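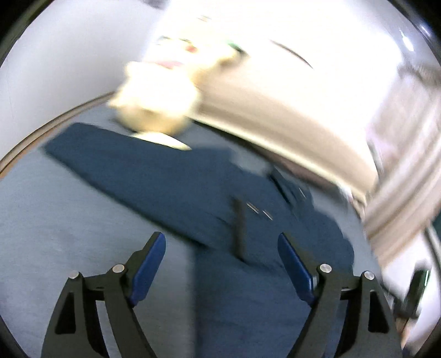 The two-finger gripper with blue pads, with a dark navy garment laid out on the grey-blue surface behind it.

News > Workshop > Press releases

CARKHOLM SHARED WORKSHOP PUBLISHES PLANS FOR HAND-HELD GRIPPER, AND ADVISES CAUTION

Carkholm, October 24, 2022 – Carkholm shared workshop today releases the drawings, parts list and build notes for Ilance, a hand-held gripper that members have been putting together since January. It was built to find out whether a home-made tool can gather useful examples of laundry being handled, for a robot arm to copy later.

We are not announcing a robot that folds clothes. We have read plenty of those announcements and we still fold our own.

Each finger is a pair of dark arms joined by pins, with a blue pad at the tip. The printed parts follow the Manolakis linkage, an open design we changed twice, and the second change may have been a mistake. Parts for one gripper cost us £122, against a first estimate that left out postage and spoiled prints.

Members have recorded 2,319 attempts at picking up, turning or folding a garment. On review we kept 1,067. The rest were blurred, badly lit or ended with the cloth on the floor. Trousers gave the most trouble. Dark ones are hard to make out in a fold, and a leg tends to bunch up when pulled from one side.

Whether the recordings will teach an arm anything is an open question. Our partner in the next stage, Randitz, thinks 500 good attempts on a single garment should be enough for a first trial. We doubt it, and will publish the result either way.

The files are free to download and change. Builders should expect to spend a weekend on the pins alone.

Contact: Carkholm shared workshop, press desk | © 2022 Carkholm | Back to top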